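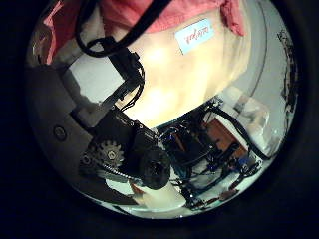 Slide 1. Welcome, thank them for coming out on a Wednesday, and say Plinden slowly because people at the back always hear "blinding".

Start with the towel story. Our first term at Utgate we tried to write folding as a list of positions, and we got a lovely fold of one towel, provided it never moved. (Pause, let the robotics people groan.)

Then into showing by hand. You hold the arm, you walk it through the job, it remembers the joint angles. Great for reaching and placing. With cloth your own hands get in the wrist camera's way, so for soft things we moved over to remote control - one person on the leader arm, watching only what the wrist sees. It feels dreadful for the first 8 tries and then rather nice, I promise!

Slide 2. Numbers, keep it short. 40 demonstrations per task, 2 operators, 13 thrown out for hesitating mid-grasp. Mention that slow and steady beats fast and clever, and that colour changes between cloths mattered less than we'd feared.

If there's time, take the question on cable routing here. Otherwise straight on to the Pluluson results, and remember to have a sip of water first.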